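Filed under: Workshop log / Arm build / Cloth

Sunday, late start. Notes before I forget, will tidy up later (wont).

Shoulder joint first. Slop was back after last session so pulled the cover and found two of the screws on the output side had backed out. Threadlocker on, waited, retorqued. Play at the gripper end is now 2 mm, measured with the arm stretched all the way out. Was a lot worse. Leave it alone for now, please nobody go in there with the long hex key again.

Gripper tips: took off the printed ones and put the Tillow fingers back on. The printed ones look nicer but they slide on fabric and the layer lines catch threads. Should order a spare set of the Tillows, Harms had them last time I looked. Check price before shipping, got stung on that in March.

Cable run is still a mess. Main bundle needs to come down behind the board, not across the floor to the side. I keep stepping on it. Need longer leads for the power side and a couple of those stick-on clips, the big ones.

Then cloth. Starting with the tan square because it has stitched edges and some texture to it, gives the camera something to find. Denim is next but it's thick and I don't want to fight the gripper and the fabric on the same day. 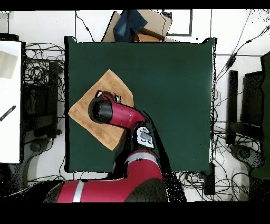
Tan square turned to a diamond on the green board, gripper over it. Denim waiting on the box at the back.

Corner finding: works okay when the cloth is square to the board, gets confused when it's rotated. Picks the wrong corner and calls it "near". I think the sort is on image y only, and with a diamond the left and right corners come out nearly level so any noise flips them. Fix is to sort by angle from the center. Wrote it, not tested properly.

Also the arm's own shadow. With the lamp where it is now it falls on the green to the right of the wrist, and the edge finder treats it like fabric if the threshold's low. Raised threshold, lost the far corner. Put it back. Try moving the lamp before touching any more code.

Pick runs, old sort: 17 tries, 10 clean grabs. Misses were mostly too high, tips closing on air. Dropped approach height a hair and that seemed to help but I ran out of evening before doing a full set again. So dont quote that number to anybody yet.

Lekarer board threw the undervoltage warning again when wrist and elbow moved together. Same as before. Supply or wiring? Swap supply first, it's the easy one. If it still does it then the crimp on the elbow lead is my guess, it was a bad crimp when I made it and I knew it.

Todo
- lamp
- angle sort, test on the diamond
- full set of pick runs at new hieght
- supply swap
- cable clips, longer power leads
- Hellow config file: back it up BEFORE updating this time
- denim, if all of the above behaves

Left the arm powered down, brake pin in. Calipers are in the top drawer.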